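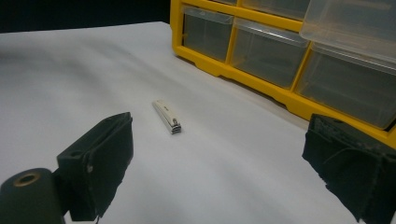

Gripper cell budgeting

Gripper cell budgeting is the planning of money for small gripping equipment, mostly at the bench stage. Covers grippers, finger pads, mounts, part storage, spares. Usually done before any arm is ordered, sometimes after, which costs more.

Origins

Term used at Eltdale from October on, in a purchasing note by Aled Howells. Note listed a hand-held gripper at 940 dollars and a ceiling of 1000 for the whole bench. Pads were left out. Eifion Harries revised it later and the pads went in as there own line.

Typical costs

Gripper body is the largest item. Finger padding is cheap per set but wears, fabric and tape edges fray, so it gets budgeted as a consumable. Small-parts drawers, table covering and test objects are often lumped together as "bench". Shipping quoted separatly by most suppliers.

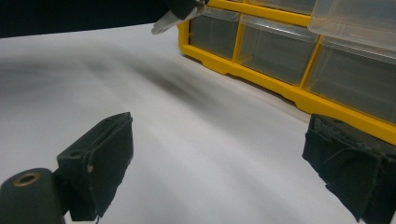 Padded gripper fingers over a white work surface, with a yellow drawer organizer behind.

Quotes

The Eltdale plan compared 2 suppliers, Drilska and Trinar. Drilska came in at 993 with spare pads. Trinar lower, no spares, pickup from Toledo only. Quotes dated 30/03/2020. Howells favored Drilska, Harries wanted to wait for a second Trinar price.

Open items

Lead time for replacement pads. Who pays for mounts. Whether test objects count as equipment or supplies (listed under both in the revised note).

See also: Bench equipment, Consumables, End effector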